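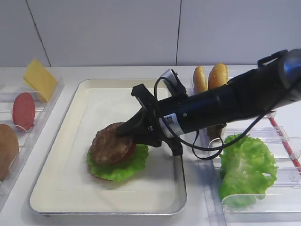

Drostura is a task planning and control package for robot arms, used mainly for pick-and-stack work with a two-finger gripper. Written by Fares Salameh and Segundo Valderrama at Wurnden. First release November, under the name Lambert, renamed soon after.

Overview

Takes an ordered list of parts (bun, lettuce, tomato, patty and so on) and turns it into grasps and placements. Three layers: planner, perception, controller. Planner is a plain state machine, no search. Controller runs at 100 Hz, camera loop at 30. The two are not synchronised, a known source of drift in older versions.

Perception

Clear plastic racks are hard for depth sensors, so slot positions come from a saved layout file and only the part itself is looked for in the picture. Thin slices standing upright are found by their top edge.
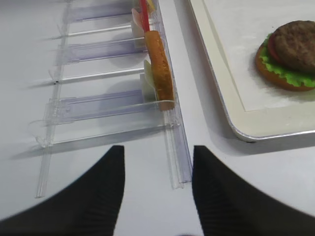 Each grasp is scored before the fingers close. Low score, the arm backs off and tries the next angle, up to 11 tries, then stops and asks for help. Placement uses the tray rim as a refrence, plus the height of the stack so far.

Tooling

Logs are kept in Drindo format. A replay viewer is included, also a slot editor for the layout files. The test set has 3,169 recorded grasps, most of them on on soft or flat parts. No Windows build.

See also

Grasp planning
Motion control
State machine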